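Can a Robot Hand Clean Up Your Room?

You have probably seen a video where a robot folds a shirt while happy music plays. It looks easy. Before you ask for one for your birthday, you should ask what the video left out. How many tries did it take? Was it sped up?

A good place to start is the hand. Engineers call it a gripper. Most grippers don't look like your hand at all. Many have only two fingers, and those fingers can do just a couple of things: open and close.

One way to test a gripper is to take the robot away. A person holds the gripper, squeezes it shut, and uses it to pick things up. A camera on top records everything. Later, a computer studies the recordings and tries to learn the same moves.

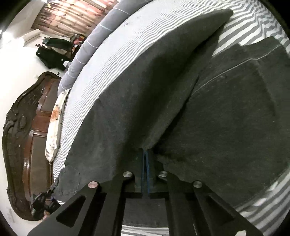
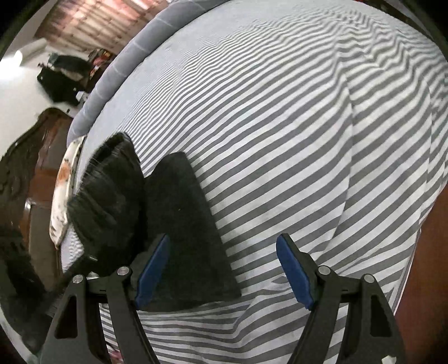

Cloth is one of the hardest things a gripper can be asked to hold. A cup stays cup-shaped when you grab it. A blanket sags and bunches up, and it never does it the same way twice. Metal fingers can also be slippery, so some designs add a softer layer where they touch things, like the two blue rubber pads facing each other in the second picture. Does rubber help? It should, a little. But "should" is a word to be careful with, and the only way to find out is to try it with the pads and without them, on the same cloth, many times.

We looked at a comparison of two grippers, the Metura and the Brirneo. Each one had to lift a folded towel. The Metura's makers were proud of 437 good lifts. That sounds like a lot! Then we asked how many lifts it had tried, and the answer wasn't on the page. If it tried 440 times, great. If it tried 4,000 times, not so great.

The Brirneo's page said it worked 65 times out of every 100. That is a less exciting number, but you can do something with it. You know it dropped the towel 35 times.

There is another catch. A person holding a gripper has a human arm and a human brain helping out. If the towel slips, the person tilts a wrist without even thinking. A robot arm has to be told to do that, or learn it. So a good score by hand - even a really good one - doesn't prove the robot will do well.

Try it yourself with kitchen tongs and a sock. Pick the sock up 10 times and write down every drop, even the embarrassing ones. Then wrap rubber bands around the tips and do 10 more.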